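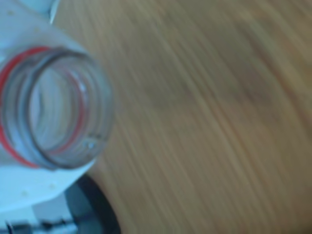

An uncapped clear plastic bottle with a red ring around the neck

Nenesa Medication Assistance Program

The Nenesa Medication Assistance Program is a county-run service that helps residents of Nenesa County pay for prescription drugs. It is administered by the county Department of Human Services from offices in Ivgate, the county seat. The program pays part or all of the copayment on covered drugs for people whose income falls below a set limit. It is not a form of health insurance and does not cover doctor visits, hospital care, or laboratory tests.

History

Help with the cost of medicine in the county was first given case by case, through the general relief fund. Applicants had to bring a bill to the relief office in Ivgate and wait for a decision before the pharmacy could be paid. A review by Behrouz Ghorbani, then deputy director of Human Services, found that many applicants went without their medicine during the wait, and recommended a separate program with approval in advance.

The county legislature adopted the proposal in December of the same budget year. Enrollment was first limited to residents over 65 and was later opened to all adults. Children were added when the county ended its separate school health fund and moved the remaining money into the program.

Eligibility

Applicants must live in the county and must show proof of address and income. A household may hold no more than $3000 in savings, not counting a home, one vehicle, or money set aside for burial. The earlier savings limit was $2000. Citizenship is not a condition of enrollment.

Residents who have private insurance or Medicare may apply, but the program pays only after the other coverage has paid its share. Persons enrolled in Medicaid are generally not eligible, with an exception for those who have lost coverage and are waiting for an appeal to be heard.

Enrollment lasts one year. Members receive a renewal form by mail and have a grace period of 2 months in which to return it.

Benefits

The program maintains a list of 507 covered drugs, most of them generic. Brand-name drugs are covered when no generic form is sold or when the prescriber states in writing that the generic is unsuitable. Insulin, inhalers, and blood pressure medicines are supplied without a copayment. For other drugs, members pay a small fixed charge at the counter.

Over-the-counter products are excluded, apart from prenatal vitamins and certain supplies used by people with diabetes. Drugs prescribed for pets are not covered.

Participating pharmacies

Members may fill prescriptions at any pharmacy that has signed an agreement with the county. The largest participant is Foulkes, a regional chain with stores in Ivgate and the northern townships. The in-store pharmacies of the Grokero supermarkets joined later, which extended service to the southern part of the county. Residents who cannot travel may receive a limited range of drugs by mail.

Administration and funding

The program is financed from the county general fund and from rebates paid by drug manufacturers. Claims are checked by department staff, and disputed claims may be taken to a hearing officer. Emlyn Mostyn has served as program manager since the claims office was separated from the general relief office.

The covered drug list is reviewed each year by a panel of pharmacists and physicians. The current list took effect on 11/19/25.

Criticism

Independent pharmacists have objected to the rate at which the county repays them, which they consider too low for drugs that need special storage. Patient groups have asked that the savings limit be removed. The department has stated that any change to the limit would require a vote of the county legislature.

See also

General relief in Nenesa County
Pharmacy benefit management
Prescription costs in the United States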